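Hand-tied bouquet

From Wiebke's Flower Encyclopedia, the personal reference I keep adding to when I should be weeding

A hand-tied bouquet is a bunch of flowers put together in the hand, stem by stem, and bound at one single point. In German it's a Strauß, and the crisscross way of laying the stems is usually called the spiral. I grew up with the word and only learned the English name when I moved over here and had to explain to a shop owner what I could do.

This entry covers the ordinary household sort, the kind you carry to a birthday or put on the kitchen table. Bridal work has its own page and so do funeral sheaves.

Name and background

People have been bundling flowers for as long as there have been flowers and hands, so I won't pretend to give a starting date. The small tight bunches called posies, nosegays or tussie-mussies are the best known older relatives. They were carried close to the face for the scent, and later on a good deal of meaning got hung on them – the so-called language of flowers, which I find charming and also hopelessly inconsistent. I own two handbooks on it and they disagree about yellow roses, lavender and nearly everything else.

The loose, round, spiraled bouquet most of us picture today is a florist's form. I learned it from Ingeborg Wendt, who ran the shop in Rendby where I worked for 16 months, and she'd had it from her own teacher, Hartmut Diekmann. Hartmut apparently made beginners practice with bare willow twigs until the bundle could stand on a table by itself. Ingeborg let us use carnations, thank goodness, though they had to be the old ones!

The spiral

Every stem goes in at the same slant. If your first flower leans to the left at the top, the next one crosses over it leaning left too, and so does the one after, and after every few stems you give the whole bunch a little turn in your hand. The point where they all cross is the binding point. Your thumb and first finger hold it, and you mustn't squeeze.

Do it right and the stems fan out below your hand like a bundle of spaghetti dropped into a pot. One stem put in the wrong way will show up right away as a lump, and it'll probably snap when you tie. I still get one wrong now and then, usually when I'm talking.

Left-handers just do the whole thing in mirror image. I'm left-handed myself and spent my first weeks doing it the other way because I was too shy to ask.

The height of the binding point decides the look. Hold it low and the flowers fall open, wide and airy. Hold it high and you get a firm dome. My own rule of thumb is that the stems below the tie should be a bit shorter than the part above, but Bernardo Vieira, who has corrected more of these pages than I'd like to admit, thinks that makes everything top-heavy. We've agreed to leave both opinions in.

What goes in

Florists tend to sort their material by job. There are the big round faces that catch your eye first (roses, dahlias, peonies), then smaller flowers to go between them, then filler, which is the misty stuff, and finally foliage. I like more filler than most people do. Sea lavender, baby's breath and the softer grasses all keep the big flowers from bumping heads, and they look nearly the same dried as fresh, so you can save them for the next bunch.

For greens I use whatever the garden has. Eucalyptus is everywhere in shops, and it smells wonderful, but plain old privet does the job and costs nothing. Strip every leaf that would sit below the binding point. Leaves standing in water turn it sour in no time.

On color I only have habits to offer. Pink with peach is very easy on the eye, and a bit of purple stops it from getting too sugary. Yellow I add last, one stem at a time, and then I usually take one out again.

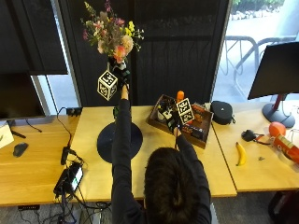

A mixed bouquet in pink, peach, yellow and purple, with pale sprays and green leaves, held by the wrapped stems.

Tying and wrapping

Raffia is traditional and kind to soft stems. Waxed twine holds better. Wind it snugly at the binding point, knot it, and cut all the stems to one length with a sharp knife or good shears.

Wrapping came along mostly for the trip home, and paper is still the nicest for that. Zalport, the wholesaler I buy from, sells a brown sheet on a roll that doesn't go to mush when it gets damp. Whatever you use, take it off before the flowers go into the vase, or at least fold it well back from the water. I know it's pretty. Take it off anyway.

Care

Fresh cut, clean vase, cool room, and away from the fruit bowl, as ripening fruit gives off a gas that ages flowers. Leave the string on! Cut it and all that lovely spiraling falls apart. In August I change the water every morning, and in winter I get away with every second day. My longest-lasting bouquet went 17 days, mostly thanks to the chrysanthemums, and by the end it was really just the chrysanthemums.

See also

Binding point
Biedermeier bouquet
Drying and pressing
Filler flowers
Posy
Raffia

Changes to this page

Left-handed note added after a letter from Wiebke Kettler (no relation, we just share the name). Section on foam holders moved to its own page.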